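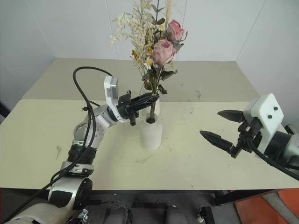

The Ritberg Handling Code is a set of good-practice rules for robots that pick up, move and arrange fragile household and display objects. It applies to fixed arms, mobile bases and two-armed machines working at table height. The code treats dried flowers as a test material in their own right, next to glassware and paper goods. A typical station has two arms working from opposite sides of a white cylindrical vase, with a bouquet of dusty-pink roses and creamy filler flowers standing well above the rim. The version in general use is dated February 2024.

Scope

The code covers grip, approach, placement and cleanup. It does not cover electrical safety or the guarding of industrial cells, which are left to national rules. Machines that lift more than one object at a time with the same gripper are outside its scope.

Grip rules

Stemmed objects are to be held by the stems. Where the stems are bound, the fingers close on or just below the binding, and never on the blooms. Fingers must be fully open before the gripper comes down to the table.

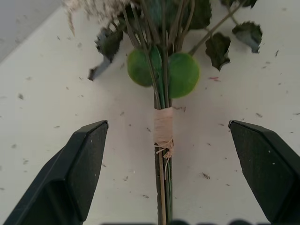 Closing speed is set for the weakest part of the object, which in most bouquets is the filler. If a stem slips, the gripper is opened and the approach is started again from the beginning. Tightening the grip in mid-lift is not allowed.

Two-arm work

Only one arm may enter the space above a container at a time, unless one is holding the container and the other is placing. The waiting arm keeps its jaws open and stays still. Cables must be tied along the arm with enough slack for full wrist travel.

Placement and containers

Containers standing close together are treated as one obstacle. The rear container is filled first, so that the arm does not have to reach over finished work. 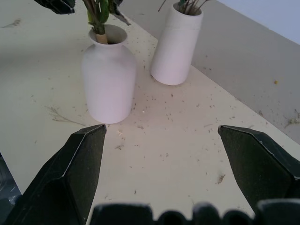
A narrow opening calls for a straight descent with the stems upright. The release height is written down before a series begins and is kept the same throughout. A container that shifts during placement counts as a fault even if it stays standing.

Debris

Dried material sheds, and the code accepts this. Crumbs and bits of leaf may stay on the table during a series, but the surface is wiped between series. Larger pieces such as whole leaves or twigs are logged as damage.

History

The first draft was written at Sumilton and tested in a trial of 1156 placements. Of these, 251 were marked as faults, most of them under the container rule – a result that led to the present wording on release height. A second trial at Zuda in May used 753 placements and added the section on two-arm work.

Related documents

The Ho Supplement gives a shorter set of rules for soft-fingered grippers. It follows the same section order and adds a limit of 3000 cycles before finger pads are inspected.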